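# Part-Time Records Clerk, Tindall Water District

Amthorpe office, two positions, start in March
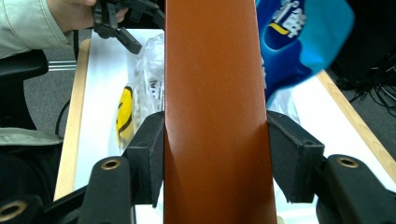

What does the clerk do? Enters meter readings from the Vallorine and Zonden routes, checks them against the prior quarter and flags any account with a variance over 5 percent.

The district bills 771 accounts. Shifts run 4 hours, mornings only.

**Required**

- High school diploma or equivalent
- Working knowledge of spreadsheets
- Accurate ten-key entry

Prior utility billing work is preferred. Send a resume and two references to the Amthorpe office.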